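7 min read

The planner that Roxana Pană maintains at Ukgate has a file of task definitions, and the longest of them concerns a bouquet. It runs to 196 lines. Picking up a rigid part from a known tray takes nine.

Most of the difference is bookkeeping. A rigid part has a pose, and a pose is six numbers. A stem with leaves on it has a pose, a bend, and a set of contacts with every other stem it touches, and all of these change when the fingers close. The software, called Stiko, does not try to model the whole pile. It keeps an estimate for the stem in hand and treats the rest as a single soft obstacle with a rough outer surface.

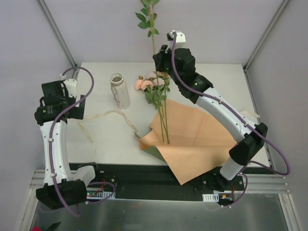 Why not simulate every stem and plan against the simulation?

The solver would need stiffness and friction values for each stem and leaf, and those cannot be measured quickly enough to be useful. Stiko replans from fresh camera input instead and accepts a coarser model.

Replanning happens in two layers. The upper layer, Plaresora, chooses which arm acts and on what: stem, paper, ribbon, vase. It is a plain search over symbolic states and was written in one March, mostly by Pană. The lower layer turns each choice into joint trajectories for both arms and checks them against each other for clearance. When the lower layer fails, it returns the reason as a typed error, and the upper layer is allowed to read it. Earlier versions returned only a flag. "We were searching blind," Pană says. "It would try the same bad handover with the wrist turned two degrees."

Arm-to-arm clearance dominates the compute budget. The links are simple enough to wrap in capsules, but the cables are not, and a purple cable looped outside a forearm occupies space that the kinematic model knows nothing about. Stiko handles it with an inflated volume whose radius depends on elbow angle. The table behind that function has 771 entries, filled in by a calibration script that sweeps each joint.

Perception is the weaker half. Thin green stems against green leaves give the segmenter little contrast, and ribbed or translucent surfaces return noisy depth. Ribbon is worse. Its centerline has to be traced as a curve, and wherever it passes under something the tracer must decide whether the piece that emerges is the same ribbon.

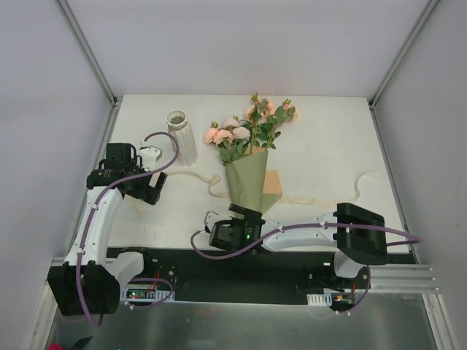
MARCH ISSUE | PAGE 161

The tracer now carries both hypotheses forward until a grasp resolves them. This costs memory and a little time. It also removed a class of failure in which the planner pulled on a ribbon end it believed was free.

The regression suite holds 1,451 recorded planner queries, replayed on every merge. Cozma, the replay tool, compares the new plan with the stored one by cost and by clearance margin, and ignores differences in path shape. A merge is blocked if the margin drops on any query — a rule that has made the team slow to accept changes to the cable model.

Still open is the question of wrapping. Folded paper has memory in its creases, and Stiko represents a sheet only by its outline and fold lines. Pană has a branch that adds a stiffness term along each fold. It passes the suite, but planning time doubles.

We use cookies to remember your reading preferences. Manage settings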